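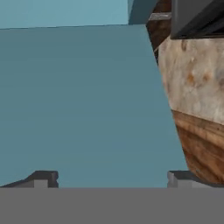
Xiaoyan Qiu told me to quit watching the fingers and watch the gap between them, and she had to say it twice, because I'm a finger watcher by nature.

Search this site Go

We were at the Skilcombe open day, a Friday, in a back room with a row of chairs and one big screen showing what the gripper sees from its own wrist. Everything on it was simulated. I'd figured on a real arm swinging around (I even wore closed shoes!) and I said so.

"People always want the arm," Xiaoyan said. "The arm's next door. In here we can mess up 200 times before lunch and sweep up nothing."

She runs the practice worlds for a project they call Plutari, and she talks fast, so my notes are a bit of a mess. What I did get down is that the view from the wrist is a stingy one. You get two fingertips, the gray base, and whatever happens to be close. On a lot of the runs, that's a slab of plain teal and a piece of something wooden off to the right, and I could not have told you if it was a crate or a cabinet.

"Could you, from that close?" she asked me. "Put your nose on your kitchen cupboard and tell me where the handle is."

Fair enough. I asked why the wood and the old stained paint look so real when everything else is flat color. She laughed and said textures are somebody's whole week, and the teal is "a color we had."

The visitors got a turn after that. There were 13 of us and the controller went down the row, seven minutes each. I bumped into everything. The guy next to me was good at it, annoyingly good, and Xiaoyan asked him if he played games. He said he drove a forklift.

"See, I'd hire that," she said. "He goes slow when he's near stuff."

I wanted to know how long before the lessons move over to the arm next door. She wouldn't give me a date. "March, if Zheng is the one asking. If it's you, come back and look."

Last updated: March
3 comments 7 shares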